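About Us: Pamness Robot Workshop

Print this page | E-mail this page

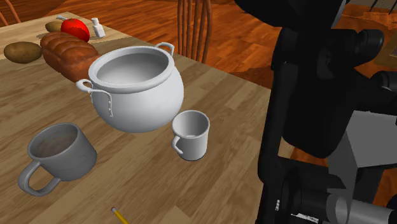 The kitchen table exercise in our simulator, with the arm beside the pot and mugs.

Hello, and thanks for dropping by! I'm Tuulikki Koskela, and I look after visits and open days at Pamness. If you've ever rung us up to ask whether you can bring your gran, the voice on the other end was almost certainly mine (and yes, you can, there's a ramp round the side by the bike racks).

We're a small firm that teaches robot arms to do ordinary household jobs. Most of that teaching happens on a computer first. We build a room on screen, put a table in it, lay out some crockery and a bit of food, and let the arm practise in there for as long as it likes. When it has got the hang of a job we try the same thing on the bench downstairs, which is where the real mugs come in, and where we spend a fair bit of the budget on replacements.

How we started

Heikki Hirvonen and I shared an office at our old jobs, back to back, and we used to moan at each other about how robot demonstrations were always done with coloured blocks. I have no coloured blocks at home. I have a big pot, mugs that don't match and a loaf of bread that wants eating. Heikki went off one May and built a kitchen table in the simulator over a long weekend, and we've been adding things to it ever since. The potatoes were mine. He did the chairs, and was very particular about the spindles.

There are seven of us now. We've kept the old name on the door, mainly because the sign was already paid for.

Come and see us

Our first open day was on 2 May 2021 and we had 93 people through the door, when I'd bought biscuits for half that! It was a lovely, noisy afternoon. Heikki had the kitchen table up on the big screen in the front room, and people could call out jobs for the arm to try. Put the white mug in the pot. Move the apple next to the bread. Somebody's lad wanted the pot turned upside down and worn as a hat, so we had a chat about what a gripper can get hold of and what it can't, and then he had a go at steering it himself. He was much better at it than I am.

What people seem to like best is watching it get things wrong. Mug handles are a good one for this. You and I pick up a mug without thinking about which way the handle points, but the arm has to work out where it is and come at it from a sensible side, and a handle tucked in close to something else makes that a lot harder. I've seen a whole room go quiet over it, then groan all together when the mug went over. Nothing breaks on the screen, of course, so we just put it all back and start again.

We now run a demonstration most months. You get a short talk from Heikki (he says ten minutes, so bring a cushion), a go at the simulator, then tea, then a trip down to the benches if there's time. Groups from Kurkex and Drutberg have both been over to compare notes, and the Šťastný school brought its older pupils, who asked harder questions than either of them. One girl wanted to know how the computer decides how heavy a potato is. We type it in! She thought that was cheating, and we've since started weighing them properly.

The visitors' room holds 80 at a squeeze, so please book. It's free, and we don't mind if you know nothing at all about robots. I came to this from running a library and I still have to ask what half the buttons do.

What we're working on

At the moment it's mostly clearing and laying tables. We've got 127 different layouts saved, some tidy and some with things left all over the place, and the arm works its way through the lot. I like to suggest new ones when I've had people round for supper. After that we'd like to have a go at washing up, though Heikki goes a bit pale whenever I bring up water.

Getting in touch

Ring the front desk in the mornings, or write to me and put "Visit" at the top so it lands in the right pile. Tell me how many of you are coming and whether anyone needs a seat near the front. School groups should give us a few weeks' notice if they can, as we like to have a spare pair of hands on the controls. Parking is behind the building, past the blue gate, and the kettle is usually on by ten.

Print this page | E-mail this page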